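Sastden Tazi: saco com fecho de cursor para cabos

Saco transparente reutilizável para guardar cabos enrolados e pequenos acessórios elétricos. O conteúdo identifica-se sem abrir o fecho, de calha vermelha com cursor da mesma cor.

Ref.: Tazi 16
Embalagem: 16 unidades
Caixa: 400 unidades

Enrolar o cabo em voltas largas, sem dobras vincadas junto às fichas, e deitar o saco antes de fechar.

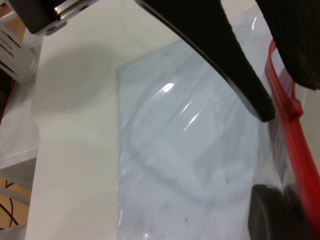

Tumaini Mbwambo: Uso um saco por cabo, com etiqueta por fora. Com dois cabos no mesmo saco acabo sempre a desfazer nós.

Arrumação em bancada

Para postos de trabalho com réguas de tomadas sob o tampo, recomenda-se ensacar apenas os cabos fora de serviço. Adaptadores e extensões ligados à corrente não devem ser ensacados.
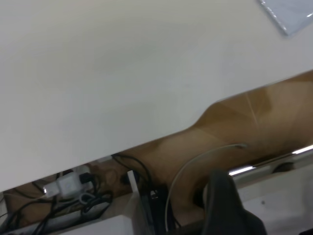 Os cabos de reserva guardam-se à parte, um tipo por saco. Encomendas a partir de 1000 unidades: prazo de 14 dias, expedição do armazém de Arnamberg.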